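OK so the Manesside women's team picked up Anastasia Kourkoulas from Hodeck and I've been grinning since breakfast. A center back who can hit a 60 yard diagonal with either foot!! In our league!

She started 2 years at Hodeck and they gave up 10 goals all last season. TEN. Our back line did that by August.

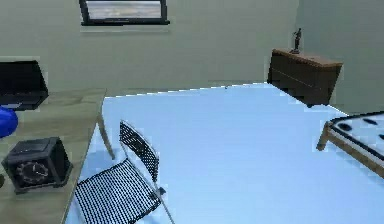 Also she can play holding mid if Sorensen's knee isn't ready — Coach tried it in the second half against Varkent and we finally kept the ball for once.

My one worry is set pieces. We still leave the back post wide open and one signing won't fix that.

Home opener should get almost 2000 people if the weather holds. I'll be behind the north goal with the drum, come say hi

Anybody know what number she's taking? I want it on a shirt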